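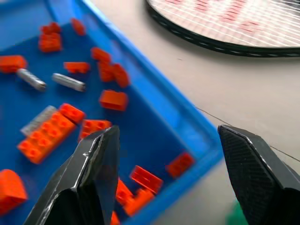 Mireille Maillard put it to us at the first reading of the draft that a rule which can't be checked from the recordings is only a wish, and we took her remark as the starting point for this section. Every rule in the Tosach guide now names the view in which a reviewer should look for it. We were delighted by how much shorter the guide became - it went from 40 rules to 17.

3.2 Rules for the work area

Rule 5 asks that the source tray and the target bin both stay within reach, and that nothing unrelated to the task lies between them. Olumide Briggs wanted a bare table, but we settled on a softer wording (Figure 2).
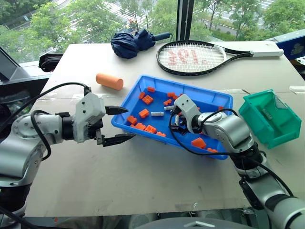
Figure 2. Work area during a sorting task, wide view.

Clutter is allowed under Rule 6 as long as it stays outside the path from tray to bin. We're very fond of this rule, as it lets a site keep its tables looking like tables. The racket and the folded umbrella towards the back in Figure 2 are fine by it, with the green bin standing right beside the tray. Cables are harder. Rule 7 says they must be looked at before each session, and over 80 sessions were reviewed in July with that rule in mind.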